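Flondell Carpet Tile, Streaked Gray
Sold by Lidham. Box of 41. Delivery to Pluditport and nearby.

Most carpet pages promise a floor that hides dirt, quiets the room and lasts forever. We stock this one and we'd still tell you to order a sample first. Gray carpet looks different in every room, and a screen is a poor place to pick it.

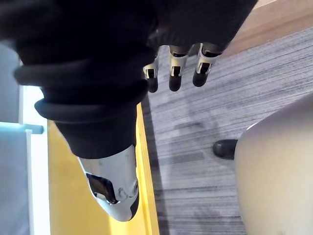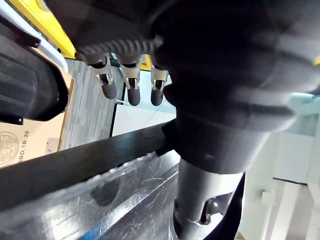 Bakalis
Flooring buyer, Lidham

The Flondell is light and dark gray in fine streaky lines, as on the floor in the first picture. All the lines go one way. I like that more than the speckled stuff, but it means you have to watch the arrows on the back when you lay it. Turn one tile and it shows. The maker calls the pattern "forgiving" - I'd save that word for crumbs and lint. Coffee with milk is another matter.

It's a low, firm pile meant for workrooms and offices. Chairs roll on it fine. I wouldn't put it in a bedroom, whatever the brochure says about comfort, and I wouldn't pay extra for the "acoustic" backing unless you have tried the standard one and hated it.

A box weighs roughly 60 pounds, so get help on the stairs. Order 2 spare tiles from the same batch, as later batches can be a shade off.

Stock: 700 boxes
Samples: free, mailed every Wednesday
Returns: unopened boxes only
Not suitable for: damp basements, outdoor use
Adhesive: sold separately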